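4.2 Sorting Small Household Items into Bins

Before you begin, place two Tikero bins on a flat tabletop, one behind the other. Use the front bin for mixed items and keep the rear bin for items that have been checked.

1. Empty both bins and wipe the floor and sloping sides with a damp cloth.
2. Place the items in the front bin in a single group. Do not load more than 5 items at one time.
3. Lay brushes flat. Cups may be placed on their side.
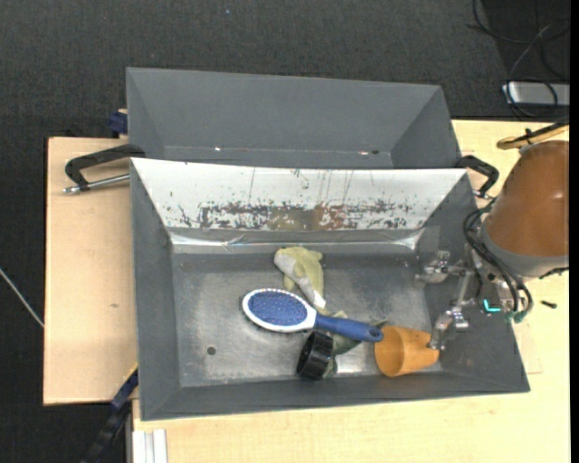
Figure 4. Front bin with hairbrush, orange cup, black ring, soft item and green object.

4. Move one item at a time to the rear bin. Lift soft items last – they can catch on bristles.
5. Record the count on Form 1288 before starting the next load.

NOTE: Surface wear on the bin floor does not affect use. Replace a bin only if it is cracked or no longer sits level.

CAUTION: Do not stack filled bins. Keep glass and sharp items out of both bins at all times.

Replacement bins may be ordered from the Delcombe supply desk under item number 400.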